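Re: keep-out tape around sorting cells
Thursday, February 11, 2021

htan64
Our new checklist wants a taped line and a signed sheet before anyone reaches into the tray. Three signatures. For a gripper that picks up toys and soda cans.

girano_m
Slow arms still pinch. I'd keep the line.

htan64
Keep the line, fine. What does the sheet prevent?

X. Lu
Not much. Ours had 64 of them by May, all signed on Fridays.

girano_m
Then fix the signing, don't drop it. 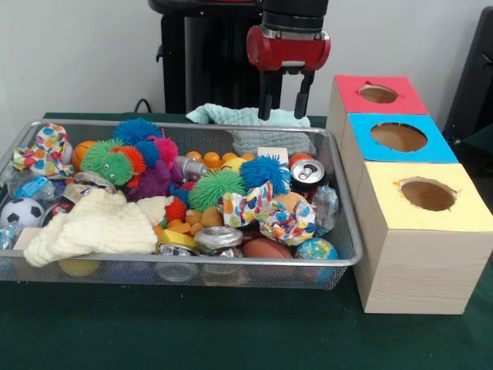
Gripper over the towel, mixed tray, three boxes with holes in the tops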